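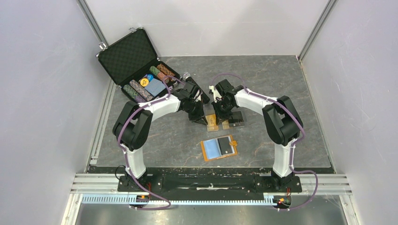
Friday, September 25, 2020

I spent most of this week teaching two arms to tidy up a card and poker set. Teaching is a generous word for it. I sit at a desk with a pair of handles, move my hands, and the arms move the same way while the computer records everything. Then I put the pieces back and do it again.

The goal Julián Segura set in July was 400 good runs. I have 100 so far, and a lot more that I threw out.

The chips were the part I worried about, and they have been fine. A roll lying on its side in the case is an easy thing to grab once you learn to come at it straight. The cards are what cost me. Each card has to go into a clear sleeve in the orange wallet, and the opening of a sleeve is very hard to find when you can't feel it. With my own fingers I would do it without looking. Through the handles I get no sense of touch at all, so I watch for the plastic to bend and back off when it does.

Liette MacPherson tried it on Tuesday and was better than me within an hour. She uses the left arm to hold the wallet flat and doesn't move it again until the card is in. I had been moving both arms at once, a habit I picked up on an earlier task, and it made a mess of my recordings. I deleted 3 days of them. It hurt, but a robot trained on my fidgeting would fidget too.

A few things I changed after that:

I start each run with the arms in the same resting pose.
I pause for a moment before closing the grippers.
If I drop a card, I pick it up and keep going. Julián wants some of those in the set so the arms see what a recovery looks like.

The clear stand-up holders are still a problem. They tip if you pull a card out at even a slight angle. Jocelyn Gill suggested putting a bit of putty under them, and I may do that next week, though it means the runs from before won't quite match.

My limit seems to be 4 sessions a day. After that my wrists get sore and the runs get sloppy — I can see it when I play them back. Liette has Monday morning, and I'm back on the handles after lunch.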